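Twisted Pair Hookup Wire, Blue/White, 500 ft Spool

Remus Wire & Bench Supply
Home > Wire > Twisted pair > Blue/White

In stock, ships from our Droledside shop
Order by 3 pm and it goes out the same day, Monday through Friday

I'll be upfront, this is my favorite wire we sell, and yes, I'm aware that having a favorite wire says something about me. I started stocking it when I was rebuilding the doorbells and the model railroad in my basement at the same time (do not do this) and got sick of twisting my own pairs with a cordless drill. It works, the drill thing, but you end up with one end wound tight as a guitar string and the other end flopping around. Somebody at Ikotance makes it properly on a machine, so I buy it from them by the pallet and I haven't touched the drill since!

What you get is one blue conductor and one white one, wound around each other the whole length of the spool. Stranded copper, tinned, with a thin soft jacket that strips clean. I like the two colors because I can tell them apart in bad light under a layout table, with my glasses pushed up on my head where they do me no good.
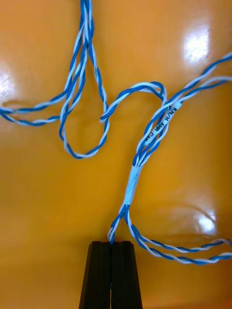 Blue and white pairs, fanned out on orange.

What do people use it for? Train layouts, mostly, for turnout motors and block detection. Also speakers in small projects, intercoms, dollhouse lighting, thermostat experiments, pinball repair (hello to the pinball people, you order more than everybody else put together). The twist helps keep hum and buzz out of the line, so if you've had a signal wire running next to a power wire and everything went fuzzy, try this before you start replacing parts. I chased a noisy intercom for two weekends once and a length of this fixed it in ten minutes.

Please don't use it for house wiring. It's low voltage hobby wire and I'd like you all to keep your houses.

The details

Item: Remus TP blue/white
Length: 500 ft spool, or 34 ft coil if you just want to try it
Conductors: 2, stranded tinned copper
Colors: medium blue, white
Spool: cardboard, fits a standard bench rack
Price: $64 spool

The 34 ft coil comes in a zip bag with a twist tie. Hang on to the bag, because the coil will try to become a bird's nest the moment you turn your back.

A few tips from my own bench

Cut your pairs longer than you think. Then a bit longer than that. I've never once been annoyed at having extra wire, and I've been annoyed at the opposite more times than I can count.

Untwist only as much as you need at the end. An inch is plenty for most terminals. If you're crimping, slide any heat shrink on first! I have forgotten this so many times that I taped a note to the lamp.

And put something down under your work. Paper in a shallow tray is great, it catches the little strand clippings and you can write on it.

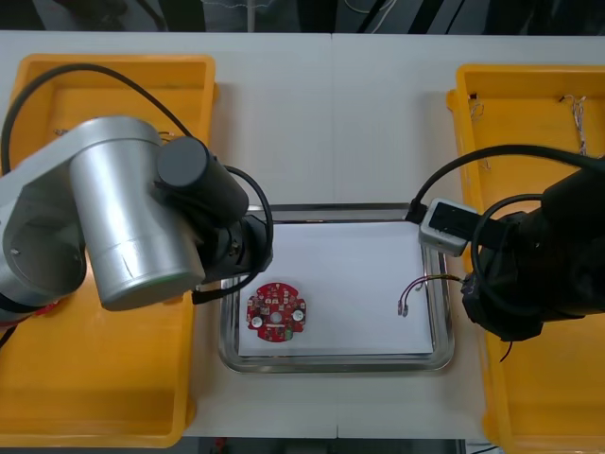
Round red board and a short crimped lead, on paper in a steel tray.

Goes well with

Espinoza ratchet crimper. Costs more than the cheap ones and I resisted for years. I was wrong.
Heat shrink assortment, 220 pieces. You'll use up the two middle sizes first and have the giant ones forever, so we sell refills.
Lacing cord, black, waxed. For tidying up bundles. Zip ties are fine too, I just think cord looks nicer.

Shipping and returns

Unopened spools can come back any time. If you've cut into it I can't take it back, but if there's a flaw in the wire, send me a picture and I'll mail you a new one. We had a run in July where the jacket was stiffer than usual, and everybody who wrote in got a replacement. If yours came from that batch and you never said anything, go ahead and write now, I'm not going to be weird about it.

Other colors: red/black is back in stock, green/yellow should be on the next truck from Ikotance. Want an email when it lands? Put your address in the box below and pick your color.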